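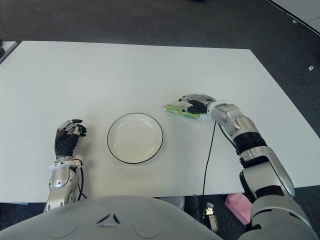
Small dental groups pay too much for the practices they buy and then make the patients cover it, one reader wrote to us after our December article on practice sales. We put that to the finance director of Cestar, which owns 19 practices across the Midlands and the north of England. She asked not to be named, as the company is in talks over two more purchases.

"We have paid too much twice," she said. "Both times it was a practice we wanted because of where it was, and both times there was another bidder. I don't think the patients have paid for it. The prices at those two sites are the same as at the others. The shareholders have paid for it."

Cestar started with two surgeries that belonged to the founding partners. The other 17 were bought, most of them from dentists who were close to retirement and had no associate ready to take over. The group treats both NHS and private patients at nearly all its sites, and one is fully private.

She joined from an accountancy firm, where she had worked on care home sales. The two trades are less alike than she expected. "With a care home you are buying a building and a set of beds. With a dental practice you are buying a list of patients, an NHS contract if there is one, and the hope that the dentist stays long enough to hand people over properly. The building is often rented and often not very good."

The handover is where most of the money is lost. Cestar's usual terms ask the seller to stay for two years, with part of the price held back until the end. Sellers do not like it. One left after five months and gave up the rest of his money. "He had simply had enough of working. I can't blame him, but we had locums in for most of that year and some patients went down the road. You can't get them back with a letter." 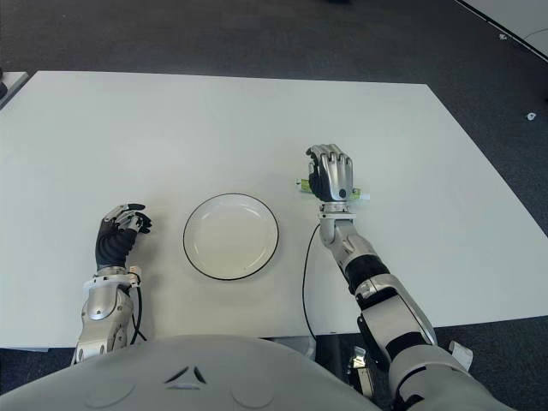

Valuation is another sore point. Cestar uses Van der Merwe, a firm of valuers, for every purchase, and she says the figures they come back with are usually lower than what the seller has been told to expect. "Somebody has said to them over dinner that practices are going for a full year's turnover. Some are. Theirs might not be. If most of the income is from one dentist doing implants, and that dentist is the one leaving, it isn't worth a year's turnover to us."

She would like sellers to have their books in better order. At one practice the private plan income and the pay-as-you-go income had been put down on the same line for years, and it took her team six weeks to separate them. At another, the equipment leases were in the name of a partner who had left the business. Neither was a reason to pull out, but both purchases were late completing and the legal bill went up each time.

Money for the purchases has come mostly from borrowing. The group's bank was happy to lend until 2008, then went quiet, and Cestar moved part of its debt to Fundetti, a specialist lender to health businesses. The rate is higher. "It costs us more and they ask for more paperwork. But they know what an NHS dental contract is. I spent a whole afternoon explaining it to the bank, and then they changed the manager and I had to do it again."

The 2006 contract, under which practices are paid for units of dental activity, comes up a good deal when she talks about risk. A practice that falls short of its target has to pay money back, and the shortfall can turn up months after a sale. Cestar now writes this into its agreements, so that anything owed for the period before completion comes out of the held-back sum. Two sellers have refused the clause. Cestar walked away from one of them.

A new contract is being worked on, with pilots due to begin this year, and she is cautious about it. "We will see what the pilots say. If it moves towards payment per patient, then a large list matters more and a fast dentist matters less. I haven't changed any of our sums yet. I've just stopped looking at anything that only works under the present rules."

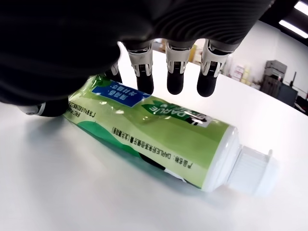 Registration has also taken up a lot of her time. Since the start of April, dental practices in England have had to be registered with the Care Quality Commission, and Cestar had to put in details for every site. She is not against it -- she thinks groups find it easier than single-handed dentists do, and that some older owners have decided to sell partly on account of it. Four have rung her since the new year.

The job was made harder by the fact that the practices had been left to run on whatever software they came with. Cestar has since moved all of them on to one system, Plevisora, which handles appointments, recalls and billing. The change was slow and not popular. Reception staff at the larger sites had used the old programs for a decade, and for the first few weeks the queues at the desk were longer. One practice lost its recall dates for 626 patients, and they had to be put back by hand from the paper cards.

"We should have kept both systems going side by side for a month," she said. "We did that at the later sites and it was fine. It meant paying for two licences, and I was the one who had said no to that in the first place."

Head office is small. Finance, payroll and buying are done centrally, and everything else is left with the practice managers, including opening hours and the choice of laboratory. Some of the larger chains put their own name over every door. Cestar keeps the old names, and there is no plan to change that. People in a market town, she says, know the practice as the one their parents went to.
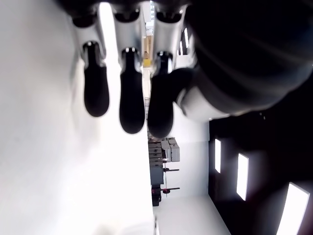 Would Cestar itself be for sale? "We have had two approaches, and the partners turned both down. One of them wants to retire in the next few years, so it will have to be looked at. I would sooner we were bigger first."

She puts the right size at 30 or so sites, though she would not give a date for reaching it. Beyond that, she thinks, the group would need area managers and a proper clinical director, and the savings would start to be eaten up by the people needed to look after them.

On prices, she does not expect much movement this year. There are more sellers than there were, but the big chains still have money to spend, and good practices with a steady NHS income go quickly. The ones that stay on the market are small, mostly rural, with one chair and an owner who does everything. Cestar has looked at several and bought none. Half the difficulty is finding a dentist who wants to live there.

She had one piece of advice for owners thinking of selling: start two years early, take on an associate and let the patients get used to them. The seller who did that, at a practice Cestar bought last year, stayed for the agreed time and received 100 per cent of the price. He still comes in on odd mornings to cover holidays.

Interview published 25 Apr 2011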